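How to Pack for a River Cruise Without Paying for a Second Suitcase

A river cruise cabin is a lovely place to sleep and a terrible place to own things. My first one, aboard the Harkero, had a closet with 8 hangers, and I had brought clothes for a coronation. I have since learned to travel with one carry-on, mostly by being embarrassed into it.

Step 1. Lay it all out, then put a third back

Do this two evenings before you leave. If you do it the night before, panic will pack for you, and panic likes sweaters. Put every item on a flat surface where you can see it.

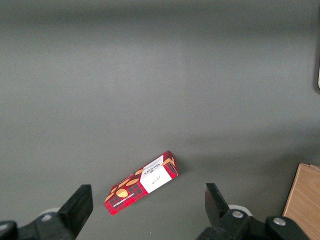

Shoes go first, as they are the worst offenders. Two pairs: one you can walk six miles of cobblestones in, and one that looks decent at dinner. Wear the heavier pair on the plane. The third pair you are holding right now stays home.

Step 2. Pick one color and marry it

Mine is navy. Everything goes with everything, and a soup stain can pass for a shadow until port. Four tops and two pairs of pants will cover eight days if you're willing to wash a shirt in a sink the size of a cereal bowl.

Step 3. Plan for the cabin, not the closet
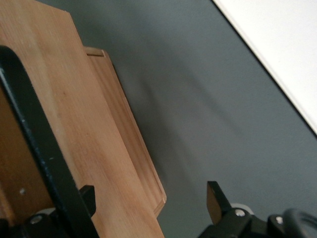 Cabin storage varies wildly from ship to ship, so e-mail the line and ask what you're getting. Alper Erdem, my cabin neighbor on the Jikalum, had three drawers and a shelf over the bed; I had a hook. Nice wood with a fine, straight grain is pleasant to look at, but it won't hold a raincoat. Bring two soft packing cubes and treat them as your drawers. Mine are from Jumport and have survived everything except a leaking shampoo.

Step 4. Unpack in the first ten minutes

Do it before the welcome drink – you will not do it after. Cubes in, suitcase under the bed, passport in the safe. 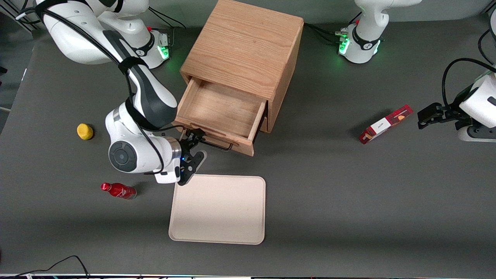 Give every drawer a pull before you unpack.

Step 5. Leave room for the way home

You will buy something. At the Özkan shop by the dock in December I bought a ceramic bowl weighing 800 grams, and it rode home inside a boot. Leave one cube empty, and keep a couple of socks free for padding.

Check your airline's weight limit before the trip home, too. It may not match the one you flew out on.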